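3.2 Obituary notices in club newsletters

The second group of sources consists of death notices printed in the newsletters of social and sporting clubs. These differ from newspaper obituaries in length, in authorship and in what they leave out. A newspaper notice is usually supplied by the family or a funeral home and follows a fixed order: date of death, place of birth, military service, work, survivors, services. A club notice is written by a fellow member and tends to open with the office the person held, the years of membership, or an event at which the person was last seen.

We coded 70 notices from the newsletters of two clubs, Kinsella and Grurkberg. Each notice was split into clauses, and each clause was assigned to one of four content types: biographical fact, club role, personal recollection, and practical information. Clauses that fit two types were coded under the type that came first in the sentence. Coding was done in the program Drasora, using a scheme adapted from Dalen's earlier work on retirement announcements.
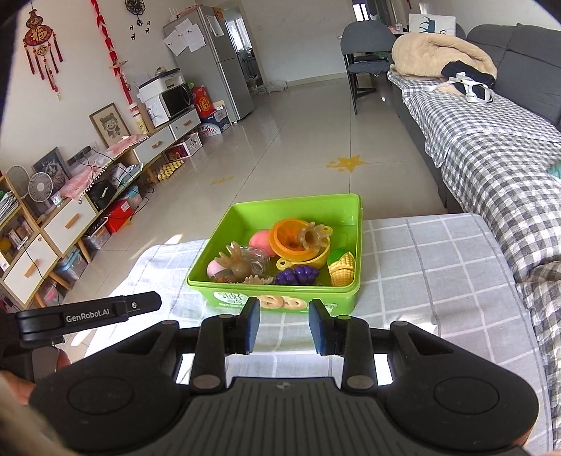 Figure 2.

Club role was the most common opening type in both newsletters. Biographical fact came second at Kinsella, while at Grurkberg it was placed near the end, often in a single sentence giving the town of birth and the former employer. Personal recollection rarely opened a notice but was seldom absent from the longer ones. Survivors were named in 21 of the notices. Where they were not named, the text usually referred readers to a notice printed elsewhere.

Moves after retirement were treated in a consistent way. The year of the move was given more often than the year of joining the club, and the new place of residence was named even when the member had kept no further contact. We read this as a sign that the writers counted departure from the area as a first loss to the club, with the death reported as a second. Elsa Dalen (personal communication) has suggested a simpler reading, in which the move explains to newer members why they had not met the person. The present data do not allow a choice between the two.

Length varied with office. Notices for former officers were longer than those for ordinary members, and most of the added length fell under club role. The share of personal recollection did not change. A similar pattern was found in the Eltent newsletter, which was left out of the coded set after the April issues proved to be incomplete.

Photographs printed with the notices were not coded. Their captions were treated as part of the text only when they contained a full sentence.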